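News > Projects > Bredaveck bench

Dumpling trials on hold after gripper fault
February 28, 2019
By the Bredaveck newsletter desk

The steamer basket trials at Bredaveck were stopped this month after the gripper closed without being told to. The arm was hovering over the basket at the time and no one had a hand near it. One dumpling was crushed. The fault came up on cycle 726 of a planned 2000, and the team at Odden, who wrote the control software, asked for the power to be left off until they had read the logs.

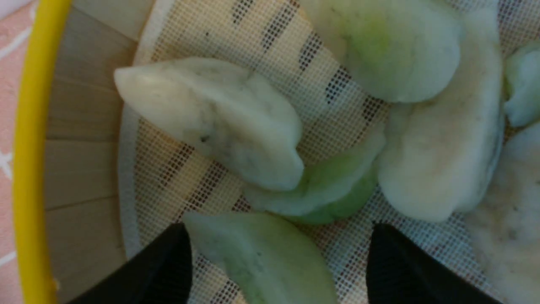 Gripper fingers open over the basket, seen from the wrist camera.

The logs point to a dropped signal. When the wrist cable was bent far enough, the controller lost the finger position for a moment and fell back on its last stored command, in this case "close". It should have held still and raised an alarm. Farquharson checked the first 700 cycles as well and found the same dropout several times, always while the fingers were already shut – so it had gone unnoticed. 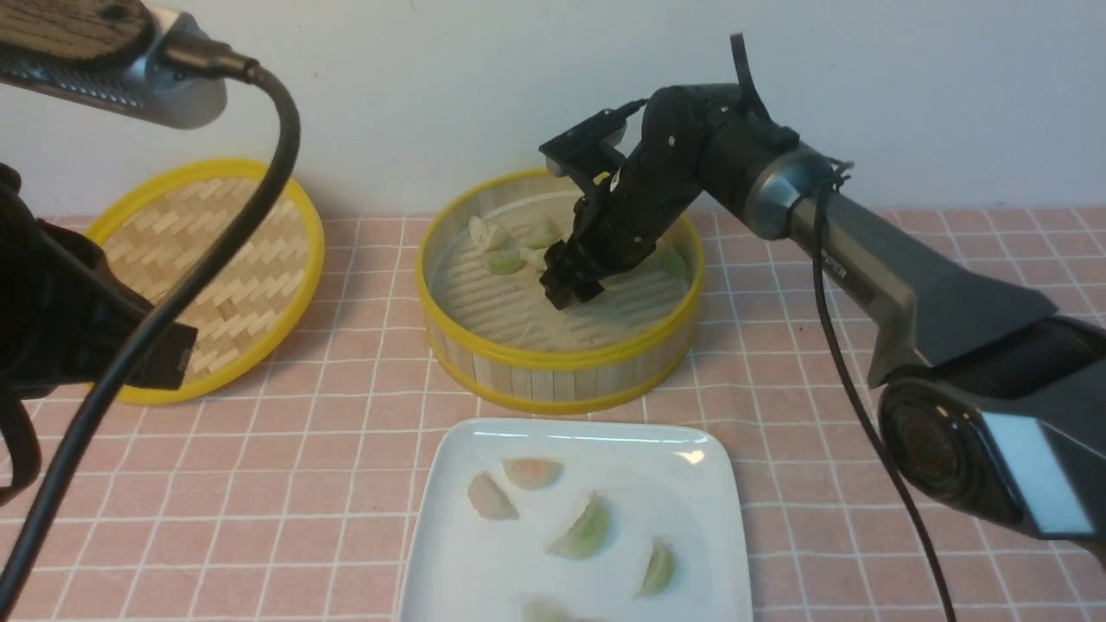 Two changes have been agreed. The controller will now stop the arm on any lost reading and will need a reset by hand before it moves again. Closing force will also be capped at a lower setting for all soft food work, including the bench at Vamcombe, where the same software is in use.

Until both changes are in, please keep hands out of the basket whenever the arm has power, even if it looks idle. Use the stop button first, then reload. A fresh run of 200 cycles has to pass without a dropout before the full trial restarts, and we expect that to be in May.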